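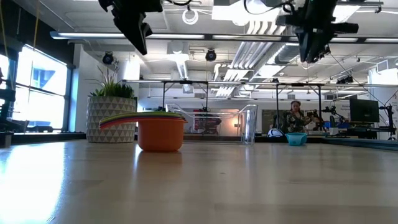
10月27日，套量杯的遥操作示范正式开录。前几天都在热身，手感时好时坏，数据录了也不敢留，今天总算把流程从头到尾走顺了，趁还记得清楚赶紧写下来，不然过两天翻记录又只剩一堆时间戳。任务还是老任务：一摞套在一起的量杯，拆开，散在桌上，再按大小套回去，最后整摞放进透明箱。听着像幼儿园的手工课，遥操作起来真要命！最难受的是起手那一下。橙色杯子上面叠着紫、绿、黄、红那几层，从侧面看过去就是几道薄薄的彩边，柄全往左边伸，叠成细细长长的一条，夹爪从上面下来，指尖往哪一层里插，全靠操作的人自己估。加上桌面左下那一大片反光，亮得发白，盯着屏幕看久了眼睛发酸，杯子的边和桌上的倒影会混到一块去。上午我有好几次以为指尖已经到杯沿底下了，一合，夹了个空，原来我看准的是倒影。

先说反光。上午的办法很土，把相机曝光往下压。压完桌面是好了，黑色夹爪的指尖又糊成一团，跟底下的阴影分不开，等于按下葫芦浮起瓢。后来折中了一下，曝光只压一点，把整个摆放区域往右挪了一巴掌宽，让起始位置避开最亮的那块。挪完以后好操作多了，操作的人不用再眯着眼。代价是杯子离透明箱更近，左臂做完动作往回撤的时候，肘那里容易别着，要记得先抬再退。我自己忘了两回，都是听见电机声音不对才想起来。

以后大家录的时候，请先看一眼窗那边的光。我们这间屋子亮，上午和下午桌上亮斑的位置差得很远，今天早上定的摆放区域到下午又得重新看。我在 Zirnurano 的任务备注栏里加了一项“亮斑位置”，随便写两个字就行，左前、左后、没有，都可以。别嫌烦，上回训出来一个只会在阴天干活的策略，查了好久才查到光上面，那种苦吃一次够了。

然后是主手。Skolluvex 那套主手的夹爪行程映射我今天改过了，之前是线性的，手指捏一半，夹爪就合一半，听上去合理，用起来很别扭。量杯的柄是扁的，夹的时候真正需要精细控制的只有快合上的那一小段，前面大半截张着的行程基本都在浪费。现在改成前快后慢，手指刚开始捏，夹爪就呼地合过来，到末尾那一小段才慢下来，给人留出感觉的余地。刚换上去的时候我夹得乱七八糟，手已经习惯了旧的，老是合早。练了一阵以后就回不去了，夹柄的时候能稳稳地停在“碰到了但还没用力”的地方。

有一点要提醒：前快后慢的映射录下来的夹爪轨迹，形状和旧数据不一样，合爪的那一下会更陡。新旧两批千万不要混着喂。我在配置文件名后面加了 curve 字样，导出的时候按这个筛。旧的那批先留着，别删，说不定哪天要做对比。

接着说拆杯子。拆的时候我试了三种手法，记一下各自的脾气。

第一种是一手压住最底下那只的杯身，另一手捏最上面那层的柄往上提。看起来最符合人的直觉，平时在厨房里大家也都这么干。可是夹爪压杯身这个动作很不讨好，杯身是圆的，还往下收，压偏一点整摞就滑走，桌面又光，滑起来停都停不住，一溜就溜到箱子边上去了。而且我们没有力反馈，压多重全凭屏幕上的画面猜，压重了杯子会歪起来，压轻了等于没压。

第二种是两只爪都夹柄，一个夹下面的，一个夹上面的，像掰筷子那样分开。问题在于叠在一起的时候柄和柄之间的缝太窄，指尖挤不进去，得先把最上面一层拨歪一点，让柄错开，然后才有得夹。拨的动作每个人拨得都不一样，有人往外拨，有人往里拨，还有人是用指背蹭的。录出来的轨迹在这一段散得像烟花。

第三种是今天定下来的：左爪先夹住整摞的柄，提起来一点点，离桌面大概2厘米，右爪伸过去夹住最上面那层的杯沿，轻轻一晃一提，出来了。好处是整摞被左爪拿在空中，不会在桌上乱滑，右爪只管应付一个薄薄的杯沿。坏处是左爪要一直保持着，操作的人左手会酸，酸了就会抖，抖了轨迹就难看。我给主手左边垫了块泡沫，小臂可以搁在上面，好很多，谁要是觉得高度不合适自己换一块薄的。

定了手法以后，大家就都按第三种来，哪怕你觉得自己另有一套更快的。我知道这么说很扫兴，平时玩一玩随便，正式录的时候还是统一一下。示范数据里最怕同一个画面底下有好几种做法，模型看了会取个中间值，取出来的中间值往往哪种都不像，手伸到半空里犹豫来犹豫去。我们二月份吃的就是这个亏，那时候两个人录，一个惯用左手一个惯用右手，训出来的策略两只爪一起往前凑，在杯子上方客客气气地互相让路。

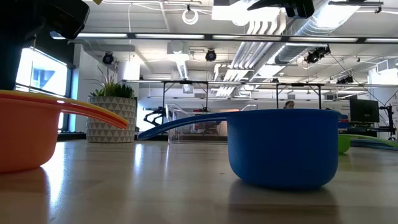 散在桌上以后再套回去，又是另一种难法。单只的量杯站在桌上，柄朝哪边都有可能，柄朝着夹爪的时候很好拿，柄朝外或者躲在别的杯子后面就得先转一下。转的动作我建议用推的，夹爪合拢，用侧面轻轻推柄的末端，杯子会绕着杯底转过来。千万别去夹着杯身拧，圆的东西夹着拧，十有八九会弹出去。蓝色那只身子深，重心低，推起来很听话，橙色那只推的时候要更轻些，不然会连人带柄一起漂走。

对准这件事，我一直以为是最难的，做下来倒还好。量杯自己有点锥度，上面那只只要大致在杯口范围里，松手它自己会往下坐。难的是松手以前的那一小下等待。人手拿着杯子往里放，碰到底会有感觉，手指自然就松了，遥操作没有这个感觉，要等画面里杯子不再往下走，才敢松。于是每个人都会停一下，有人停得短，有人停得长，我自己属于磨蹭型的，停得老长。停顿录进去以后，模型学到的就是一段手不动的画面，到了推理的时候很容易卡在那里，以为自己应该永远不动。

我的处理是两头都管。录的时候有意识地别停死，杯子快到底的时候手保持一个很小的往下的动作，碰到了就松，中间不留空白。录完以后导到 Lumska 里，把速度低于阈值的那些段标出来，太长的剪短。剪的时候千万小心合爪和松爪前后那几帧，看起来手是不动的，夹爪在动，剪掉就完了。Lumska 默认的静止判断只看关节，不看夹爪开合，我已经把夹爪那一路也勾上了，但是这个设置每次新建工程都会恢复默认，记得检查！我下午就忘了一回，剪完一看，杯子凭空从爪子里掉下来，还纳闷了半天。

透明箱也要单独说说。选它的时候图的是省事，四面透明，相机能看到里面。操作的人可不这么想。透明的壁在屏幕里几乎就是几根亮边，上沿那一圈有高光，竖着的棱有高光，剩下的地方全是后面的背景透过来。手伸进去的时候，到底有没有越过箱沿，很难判断。我磕了好几次箱沿，声音很响，吓得后排的同事都抬头。后来在箱子上沿贴了一小段哑光胶带，就靠近右臂进来的那边，操作的人有个参照，立刻不磕了。

不过胶带这件事我有点犹豫。贴了以后示范质量明显上去，可是模型也看得见胶带啊，它要是学成“对着胶带放”，换个没贴胶带的箱子就傻了。折中的办法，胶带的位置每录一批换一次，前后左右轮着贴，颜色也换一换。麻烦是麻烦点，好在撕胶带不费什么力气。想过干脆给操作的人单独加一路带标记的画面，录进数据的那一路不带，软件上能做，我去翻了翻 Zirnurano 的文档，叠加层只能加在预览上，延迟会涨一截，先不弄。

说到延迟。今天主手到从臂的延迟时好时坏，坏的时候手感像在水里划拉。我第一反应是怪网线，换了，没用。第二反应是怪相机，把预览的分辨率降了一档，好了一点点。最后查出来是后台有个旧的录制进程没退干净，还在往硬盘上写东西，抢得一塌糊涂。杀掉以后世界都清净了。以后开录之前先看一眼后台，有残留的就清掉，我写了个小脚本放在桌面上，双击就行，名字叫“打扫”。

顺便讲讲手把手拖动示教跟遥操作的取舍，总有人问我，写在这里省得每次重讲。后排那边有台黑色的机械臂，那位同事坐在它跟前，手就伸在臂那儿，我们这边挂着两只夹爪在套杯子，两边离得不远，正好能比着想。手把手拖着臂走，最大的好处是手上有感觉，碰到东西、顶到东西，力都直接传到手里，那种“到底了”的等待根本不存在。插、拧、擦这种要贴着表面走的活，我觉得还是手扶着教舒服。可是人得站在臂旁边，胳膊和脑袋都要进画面，录下来的图像里全是人，模型训的时候看着人，跑的时候人没了，这个差别很要紧。还有就是双臂，一个人两只手拖两条臂，每条臂还得管夹爪开合，手不够用，恨不得用脚。

遥操作反过来，人离得远，画面干净，双臂也好办，一只手管一边，夹爪跟着手指走。输就输在没有触觉，全靠看。所以这个任务选遥操作，图的是双臂协调和画面，代价就是上面说的那些停顿啊磕碰啊，得靠练习和剪辑补回来。也有人提过先手扶着走一遍，把轨迹存下来，人退开，再回放一遍录图像。这法子单臂慢动作可以，量杯不行，量杯一滑，回放就对不上了，臂在那边一本正经地夹空气。

数量上，今天一共录了111条，比我早上估计的多，手顺了以后真的快，中间吃饭都不太想停。剔掉14条，剔的理由分这么几种，都写在标注里了，大家以后按同样的口径来：

杯子掉到桌子外面的，剔。
夹爪碰箱沿、箱子被推走的，剔。只是轻轻擦到、箱子没动的，留。
套错顺序又拆开重来的，剔。这个我纠结过，后面再讲。
录到一半有人从桌子前面走过去、把工作区挡住的，剔。在远处走动的留着，背景有点变化是好事。
操作的人中途去抓痒、喝水、回消息，导致两只手长时间不动的，剔。没错，就是我。

纠结的是“犯错以后补救”的那些。杯子没夹住，滑了，再去夹一次，夹上了，这种我全留。模型跑起来一定会失手，它得见过失手以后该怎么办，全是一次成功的漂亮示范训出来的东西特别脆，一失手就不知所措，爪子停在空中发呆。可是套错顺序再拆开重来，就太长了，一条抵别人好几条，而且前半截是在认认真真地做一件错事，我不想让它学前半截。所以目前的口径是：动作层面的失手留，顺序层面的错剔。如果以后能给片段打权重，再把后半截捞回来。原始文件都在，没真删，只是打了标记。

还有一种故意录的，我管它叫“烂开局”。每一批里有意安排几条，起始位置摆得很刁钻：柄朝外的，一只倒扣的，两只贴在一起的，紧挨着箱子的。不用多，但是一定要有。一批我定的是16条，录完一批起来走走，喝口水，换胶带位置，看亮斑，再坐下。连着录太久，人会进入一种自动驾驶的状态，每一条都跟上一条一模一样，连手抖的位置都一样，对模型来说等于同一条看了好多遍。我下午后半段回看的时候就有这个感觉，轨迹叠在一起，密得像一股绳子，不太好。

摆放这件事，最好由另外一个人来摆。自己摆自己录，会不自觉地摆成自己好拿的样子，柄都冲着顺手的方向，杯子之间留着舒舒服服的空。别人摆就不会替你着想，挺好的。今天有一半是别人帮忙摆的，那一半明显难看，也明显更有用，谢谢了！摆的人只要记住，摆完手收干净，退到桌子外面再喊开始，别摆完了还在那儿扶一下。

颜色和大小的关系也记一笔。这套量杯每个尺寸颜色都不同，模型很可能偷懒，直接记颜色，不看大小。短期内无所谓，能套起来就行。长远看不太放心，换一套颜色不一样的就露馅了。从 Sutanto 那边订的另一套还没到，订的时候特意挑了全白的，到了以后掺着录。白的放在反光的桌面上估计又是一场灾难，到时候再骂。桌上铺块布也想过，铺了反光就没了，但是杯子在布上推不动，推柄转向那一招就废了，等于换了个任务，先不铺。

那只小的青绿色的碗今天一直放在桌子右后边，没参加任务，当干扰物用的。后面几批我准备让它到处走走，有时候挨着箱子，有时候混在量杯中间。它的颜色跟蓝的绿的都有点沾亲带故，看看模型会不会把它也当杯子往上套。如果会，那就说明它对“有柄”这件事没怎么上心，回头可能要补一批专门带干扰物的。

下午拿前几批先训了个小的，纯粹图个心里有数，步数很少，别当真。跑起来的样子还挺像回事的，左爪去夹整摞的柄，位置找得准，提起来也稳。右爪去夹杯沿的时候总是高一点点，在杯沿上方合爪，合完还若无其事地往旁边走，像是已经拿到了。跟我上午认错倒影那毛病刚好反着，我是往低了错，它往高了错。我猜是深度的问题，从上面看下去的相机对高度不敏感，侧面那路相机又刚好被左爪挡住。明天把侧面的相机挪一挪，让它从两只爪中间看进去，要是还高，再考虑把手腕上的相机分辨率提上去。

另外注意到一件小事，它学会了先抬再退！左臂撤的时候规规矩矩地先往上走，再往回收，连我下午那种抬得有点夸张的劲儿都学去了。看着挺感慨的，教什么学什么，好的坏的一块儿收。所以各位录的时候注意一下自己的小习惯，我有个毛病，夹住以后会下意识地抖一抖，像甩水一样，确认夹牢了没有。结果它也抖。已经在改了。

操作手感上再啰嗦几条，给接手的人。

主手握把不要攥紧，虚握着就行，攥紧了小臂会僵，一僵就只会走直线。
开录之前两只手先在空中画几个圈，让从臂跟着动一动，感受一下当天的延迟，觉得不对就先查后台。
眼睛主要看正前方那块屏，手腕相机的小窗只在夹之前瞄一眼。一直盯着小窗会失去方向感，我第一天就是这样，左右都分不清了。
换层的时候先把爪张到够大再下去，别一边下一边张，指尖会蹭到旁边的柄，整摞就歪了。
放进箱子的时候，杯子整摞放低了再松，别从高处扔。扔进去声音好听，但是会散。
做完一条，两臂回到起始姿态再按结束，别在半路上按。回位的那一段后面会统一裁掉，可是得先有才能裁。

踏板的事也说一下。开始和结束现在都是同一个踏板，踩一下开始，再踩一下结束，我今天踩重了两次，连着触发，录出来一条空的。加了防抖以后没再出现。要是谁更愿意用键盘，配置里可以改，只是手要离开主手，离开的一瞬间从臂可能会动一下，所以我还是推荐用脚。

线缆要找时间理一理。右边夹爪上头绕着的那几圈线，臂往左伸得远的时候会绷紧，今天没出事，但是我看着心里发毛。左边那几根细的垂得有点长，动作大的时候会晃，晃进相机画面里。打算用扎带重新固定一遍，固定完记得把臂的全行程跑一遍再上任务。重新扎线以后手腕相机的角度可能会变一点点，标定也要重做，所以最好选一个不赶的时候，别像上次那样边录边扎。

明天要做的，按急的程度写：

侧面相机挪位置，挪完重新标定，存一份新的外参，旧的别覆盖。
接着录，先录烂开局那一类，摆放找别人来。
青绿色的碗开始走动。
把 Lumska 里夹爪那一路的勾选写进模板，省得每次手动。
今天没标完的那一小部分补上，标完再训一次，步数给足。
扎带，标定，全行程。能排进去就排，排不进去往后放。

还有个没想通的问题留在这里，路过的同事有想法就写在底下。套回去的时候，我习惯先拿最大的当底，从大到小往里放，顺序很死。也可以先两两套好，再把两小摞合起来，人有时候就会这么干，取决于手边有什么。我现在强行规定从大到小，数据是整齐了，可是碰上最大的那只被别的压着、一时拿不到的情况，模型就会一直等那只最大的。是允许两种顺序都录，给它一个明确的条件去区分，还是继续保持单一顺序，让补救的示范去覆盖这种情况？我倾向于后者，心里又不太踏实。先把这批训完看看再定。

主手左边的泡沫垫我放回柜子第二层了，用完请放回去。

评论 16
分享 2

近期记录
夹爪行程映射从线性改成前快后慢：配置与手感
Lumska 静止段裁剪的几个坑
二月那批双人示范为什么训不动
Skolluvex 主手零位漂移的临时处理
Zirnurano 任务备注栏填写约定（更新）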